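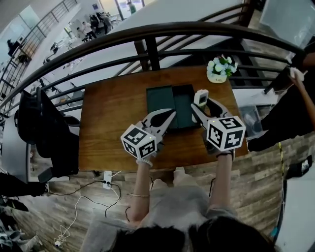
A dark green box with its lid folded back, and a small white gadget standing beside it.

Should you keep the box?

Every tidying page I read says to throw out gadget boxes the day you get them home. Every page about selling used things says to keep them all forever. I don't trust either one. I kept every box for years in our place in Bilville, and when I finally pulled them down from the closet shelf, most were for things I no longer owned.

My rule now is duller. Keep the box while you can still return what came in it, then look at it again in January. If it's sturdy and has a shaped tray inside, it can stay, because a tray is a pain to replace when you move. Thin cardboard goes out with the recycling.

Before you put the gadget back in

Clear the table first, or at least the half you're working on. A flower pot can stay in the far corner if it isn't in your way. Open the box flat so the lid isn't flopping over your hands, and set the gadget next to it while you check for the small stuff: the cable, the booklet, the pin you will otherwise lose.

I'm doubtful about those little drying packets. The Skastik storage guide wants two in every box, changed every season. I tried it on one shelf and left the next shelf alone, and I couldn't tell you which was which. Keep the packet that came with the box and save your money.

Labels are worth the trouble, but skip the label maker. Masking tape and a marker on the short end, where you can read it on a shelf, will do. I once bought a Zinumby pack of 609 printed stickers. I've used 10.

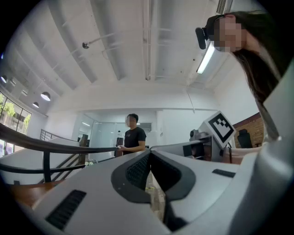

Cables and open rooms

A big open room with glass at the back and a long rail shows every cord you own. Stores will happily sell you a cord box for this. Mine, an Aydoğan, held one power strip and none of the plugs, so the tangle just moved to the outside.

Try the cheap fix first. Unplug everything, throw out whatever you can't match to a device, and wrap the extra length with a strip of hook-and-loop tape. Don't coil a cord tightly while it's in use, and don't run it under a rug. Keep the strip off any path people walk, even if that means moving the table.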